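Weeds coming up between block paving, what lasts?
Street outside ours in Trudville, grey blocks, herringbone sort of pattern
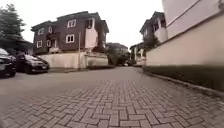 Posted in: Outdoors > Paths, drives and paving

Manee Nakpan
Hi all, hoping somebody has been through this. The road is private so the council won't touch it, each house does the stretch in front. Mine goes green every spring and then by summer there's grass and that little creeping stuff with yellow flowers in all the joints. I've tried boiling water (fine for a week) and a wire brush on a pole, which did my shoulder in. Last year I paid a man with a pressure washer. Looked lovely. Then two of the blocks by our gate started rocking and the weeds were back worse than before.

Don't really want to use strong weedkiller, next door's cat is forever lying out there. Is it worth getting the joints filled again and can I do it myself? Budget not huge. Also when is the right time, I was thinking February to get ahead of it but husband says too early.

Eylül Kocabaş
Your pressure washer man is the problem I'm afraid. He'll have blasted the sand out of the joints and not put any back. The sand is what holds the blocks tight, take it out and they start to move, and the gaps fill with muck and seeds blow in. Weeds mostly come from the top, not up from underneath, so people who tell you to lift the lot and lay a membrane are wasting your money.

What I did on our drive:
Scrape out the weeds and old dirt with a flat knife or a patio scraper. Boring. Do it in bits.
Leave it till the blocks are properly dry, sand won't go down damp joints.
Kiln dried sand, tip it out and brush it in with a soft broom, corner to corner across the blocks so you don't drag it back out.
Go over it again after 24 hours, it settles more than you'd think.

I used 4 bags for ours and had a bit left. Buy one extra, you will need it for topping up after the first heavy rain.

The rocking blocks want lifting first. Two old screwdrivers, one each side, wiggle it up. Put a bit of sharp sand under, level it, tap it down with a rubber mallet. Not a metal hammer, it chips teh edges.

Your husband's right about February, too wet. Wait for a dry spell in April or May. After that just sweep it, every week if you can stand to. Seeds don't get going if they are moved along. I hardly weed now.

Henare
Salt. Cheap as anything

Eylül Kocabaş
Please don't use salt Manee, it washes off into the borders and kills what you want to keep. Can leave white marks on the blocks as well.

pavingpete_3
Agree with most of the above. You can get a jointing sand with a hardener in it, Lindatix do one, Hitevine do another. Dearer. I've only used the Lindatix. Sets firm but if you leave any dust on top before you wet it you get a haze that is a right pain to shift, so sweep it and then sweep it again. Wouldn't bother on a road where cars go over, it cracks. Fine for a path.

For the green a stiff broom and warm soapy water does more than you'd expect. If you must pressure wash, use the fan nozzle, hold it low and sideways, and re-sand after. Evrey time.

Manee Nakpan
Thank you both, going with the plain sand then. Will have a go at the gate blocks first and leave the rest til it dries out. Does it matter what sort of scraper, the hooked ones or the straight?

Eylül Kocabaş
Hooked. And get a kneeling pad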